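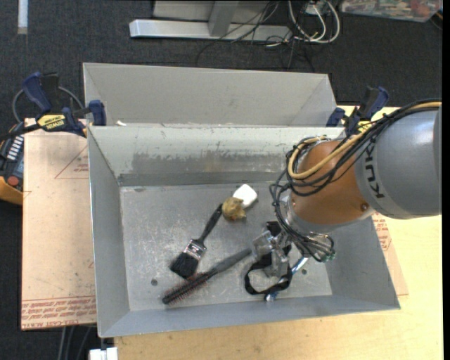
Bin picking as a monthly service: a talk with Saimi Lappalainen of Corkstead

Saimi Lappalainen spent nine years fixing packing lines before she joined Corkstead, and she still talks about robots the way a mechanic talks about trucks. Her company's new offering, Nukutora, is a subscription for picking mixed goods out of bins. The customer keeps the arm it already owns. Corkstead supplies the software, a camera, a gripper if one is needed, and a person on the phone.

"We don't sell arms," she says. "Plenty of shops have one standing in a corner that was bought for a job that ended. We ask what it is, we check the controller, and in most cases we can work with it."

The fee is $2,283 a month for one cell, with two bins per cell. There is a setup charge on top, which depends on how far the crew has to travel and how much of the old wiring can stay. Contracts run for a year. After that they go month to month.

I asked what kind of goods the service is meant for. Lappalainen says the first customers handle returns and household items, where one bin can hold things that have nothing to do with each other. A paintbrush next to a hairbrush next to a strap is a normal load for her team.

"A box is easy. A brush is harder than people think, because it has a thin end and a fat end, and the bristles give when you squeeze them. Straps are worse. You see a loop, you close on it, and then you find out what else it was wrapped around."

Shiny parts cause their own trouble. The camera can misread a bright metal surface, and so can a bare bin floor that has been scratched over the years. Corkstead does not ask customers to replace worn bins. "They're going to get scratched again by April," she says. "We train on scratched ones."

What she does ask is that the bins stay put. Her installers clamp them down on the first day, usually with ordinary bar clamps. A shifted bin puts the fingers into a wall, and a wall hit stops the cell until somebody resets it.

The outside opinion in this piece comes from Léonie Guérin, who runs the returns room at Printon, a mail-order seller of art and home supplies. Printon signed up for one cell and has had it for 97 days. Guérin agreed to talk on the condition that she could also say what she did not like.

She started with the good part. "It does the boring hours. I used to put two people on mixed bins after lunch and they hated it. Now one person watches the cell and does labels at the same time."

Her complaints were specific. The setup took longer than she had been told, mostly over a cable that kept catching when the wrist turned. The first gripper fingers were too wide to get under flat items and had to be swapped. And the help line closes at 6 p.m. Eastern, when her late shift still has three hours to go.

"If it stops at seven, it stays stopped, or we call Kinnunen and pay him," she says. Kinnunen is the local integrator who wired Printon's arm in the first place. He is not part of the Corkstead contract.

Lappalainen did not argue with any of it when I read her the list. The hours of the help line are being looked at, she says, though she would not give a date. The fingers now ship in a narrow version as well, and customers can swap them with a hex key. On the cable, she says the crew should have caught it. "You run the arm through its full reach before you leave. That's on the checklist. It was on the checklist then, too."

Nukutora counts every failed pick and shows the customer the list at the end of each shift. Guérin looked hers up while we were talking. The shift before had 121 failed picks, and the cell had cleared most of them on a second try. The rest were left in the bin for a person to take out by hand. She thinks the list is the best part of the package. It told her that one supplier's clear plastic sleeves were behind a large share of the misses, and she now pulls those before they reach the cell.

I asked Lappalainen who should stay away from the service. She had an answer ready. A shop that handles the same part all day does not need it and would pay too much. A shop with glass or food should wait. And anyone who wants the cell to match a fast human hand will be let down.

"A good picker beats us on speed," she says. "That picker goes home at five."

Guérin's contract comes up for renewal next year. She plans to keep the cell and ask for a lower rate on a second one, and she wants the late support in writing before she signs.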